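8/4/22
5 comments | 6 shares

The Presley is on its third set of fingers, and I have stopped calling them final in the file names.

For anyone who skipped the May post: Presley is the handheld gripper I've been building at Stallalberg, the shared workshop where I pay for a shelf and use four. Squeeze the trigger, the fingers close, and the motion gets logged so that an arm can be taught to copy it later. The arm is called Garba. Garba currently holds down a tarp.

The first fingers were printed solid and had the gentle touch of a car door. The second set was so soft that anything heavier than a grape made them fold up and think about their lives. For the third I went back to the Brulier files, which I had dismissed as ugly, and which are ugly, and which work. I spent 6 evenings learning this. The springs were 5 bucks. The filament I wasted on sets one and two we will leave out of the household budget.

Logging is the other headache. The trigger sensor gives me a number from 0 to 3,000, except when it's humid, when it gives me a number it likes better. I now run 100 empty squeezes before each session and take the average. My forearm on that side is becoming a different forearm.
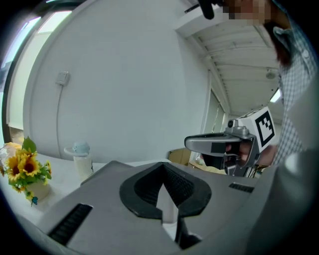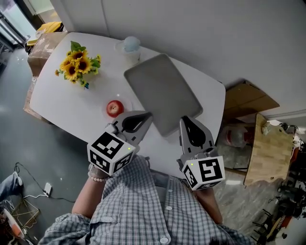

Two hands are a bigger jump from one than I'd budgeted for. With a single gripper you only have to know where it is; with a pair you have to know where each one is compared to the other, at the same instant, and my two clocks drift apart like old college roommates. The marker cubes help a lot with position and do nothing for time. My starter task is the apple, off its little plate and into the gray tray, which sounds insulting until you try to get two recordings to agree on when it left the plate. Next up is a shared trigger pulse down one long wire. I have the wire. I have also lost the crimping tool, so if you borrowed it from my shelf (any of the four), please put it back.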